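We use cookies to remember your reading settings. Accept | Manage

By Jytte Thygesen and Oluf Thorlacius
July

4.2 The wrapped object and the patterned surface

In the previous section we treated the gift as an exchange between two households. We now turn to a smaller question, which the older literature mostly leaves aside: what the giver does with the surface on which the gift is put down. In our material from Hafstein this matter came up in nearly every interview, although we had not planned to ask for it. People talked about the table with the same seriousness as about the paper and the ribbon.

Our survey was sent to 2635 households in Hafstein and in the neighbouring parish of Vakwood. With 50 of the persons who answered we later held long conversations, most of them at the kitchen table in the evening. The word "cloth" was used by the older informants for anything that covers a table, whether it was woven at home or bought with a print. We keep this wide use here.

Two habits can be separated. In the first, the cloth is plain and the wrapping carries the decoration. In the second, the cloth is rich in pattern and the gift itself is kept quiet - one colour, one ribbon, a small bow. Informants from Vakwood described the second habit as newer, and several connected it with the printed cloths showing well-known paintings, which can now be bought in most towns. Figure 6 shows the second habit, with a dark blue box tied in dark blue ribbon on a cloth of painted sunflowers.

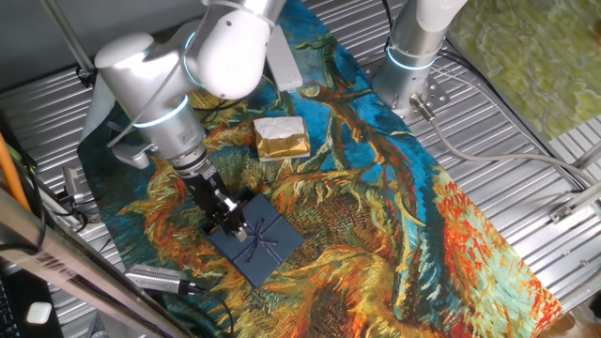
Figure 6. Quiet wrapping on a patterned cloth.

Hrefna Blöndal objected, when she read a draft of this section, that we make the division too clean. In her view many families own only one good cloth, and they take it out for a christening and for a funeral in the same way, so the wrapping is chosen by the shop and the cloth by the cupboard. She would prefer to speak of luck where we speak of habit.

We accept a part of this objection. In the poorer streets of Hafstein the choice was indeed narrow, and one informant remembered that the same cloth was lent between two sisters for many years. But the informants did not speak as if the result was accidental. A woman in Vakwood told us that she had exchanged a striped paper for a plain one after she laid the table, as the stripes "made a noise" against the flowers. Others used similar words: the gift should rest, the gift should not have to shout. Such remarks were made also by people with one cloth only. They could not change the table, and therefore they changed the paper.

There is also the question of the ribbon. Among those who preferred quiet wrapping, the ribbon was nearly always in the colour of the paper or close to it. A ribbon of a strong other colour was considered suitable for children. We found no agreement on the size of the bow - in Vakwood a large bow was called boastful, while in Hafstein it was a sign that the giver had taken time.

The position of the gift on the table seems to follow the meal more than the pattern. Where coffee was served first, the gift was placed near the guest of honour and stayed there unopened until the cups were removed. We return to this order of events in Section 4.3, where the opening of the gift is discussed.

Related items
Bokora: paper, string and thrift in a market town
Who lends the good tablecloth? Notes from Grivia
Coffee before presents: the order of a birthday table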